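Minutes of the social group meeting, Rultimach building, upstairs room
July 30, 2021

Present: Odette Chauvin (chair), Dorian Jacquet, Dorian Bailly, Timothée Charpentier, and me, Maxence Guérin, on minutes again (I did say last time that I'd swap with anyone).
Apologies: none received, though we waited ten minutes just in case.

1. Last minutes
Agreed, with one change. It was Dorian B. who offered to ring Deschamps about the chairs, and not Dorian J., who has been getting the blame for it since spring. Sorry, Dorian! I'll put the initial in every time from now on.

2. Drinks for the summer get-together
This took up most of the meeting, as I'm sure you'll all remember. Odette wants to keep it simple: cola, a couple of juices, water in jugs. Timothée asked if we could have small bottles this year so people can carry them out to the grass, and Dorian J. said big ones go flat once the cap has been off half an hour, so he was all for it too. I said small bottles mean more rubbish – noted, and then outvoted, quite cheerfully, by everyone.
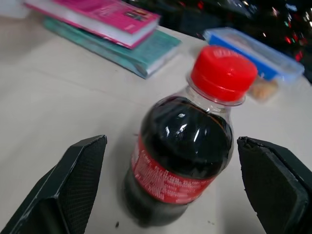

Cola, red label, on the table upstairs.

We had a look at the price list from Sidivine and it comes to 742 for the lot, delivery included, if we order before the end of next week. Dorian B. thinks Cluto might do it for less but they want the money up front and Odette wasn't keen. Agreed to go with Sidivine unless Dorian B. comes back with something in writing by Wednesday.
Action: Odette to order. Dorian B. to ask Cluto anyway.

3. Money
The account stands at 3329 before the drinks come out of it. Timothée still has two receipts to hand in from the quiz night and promises they are in his other jacket. He was told the same jacket had been mentioned in the last three meetings.
Action: Timothée, receipts please!

4. The table and what gets left on it
My item, so I'll try to be fair. Things build up on that big pale table – booklets, cards, bits of paper, carrier bags that somebody means to take home – and whoever comes in next has to shift it all before they can sit down.

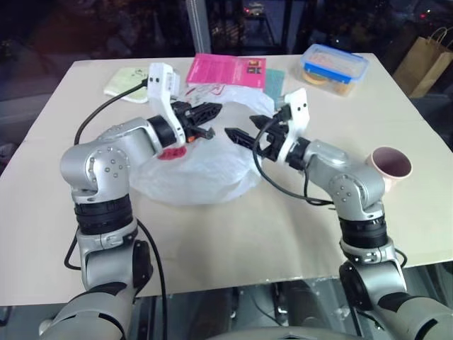

I'd like us to have one box on the shelf by the door, and anything lying about at the end of the day goes in it. Plastic bags can be flattened and kept in the bottom drawer for reuse (Dorian J. asked whether crumpled ones count, and yes, they do, just smooth them out a bit). Booklets and other reading go back on the rack. Odette wondered if we should bin whatever is still in the box after a month, but Dorian B. lost a good scarf that way once and spoke against it with some feeling. We settled on emptying it twice a year, next time in October.
Action: me to find a box. Timothée has one at home that held 17 jam jars and might be about right.

5. Chairs
Deschamps can mend 4 of the wobbly ones but won't touch the folding sort. Dorian B. to drop them off in his van when he's next going that way.

6. Anything else
The window by the sink sticks again. Dorian J. will bring some candle wax for the runners. Odette asked for people to write their names on milk.

Next meeting to be fixed by email once Timothée knows his holiday dates. We finished a bit after six.

M.G.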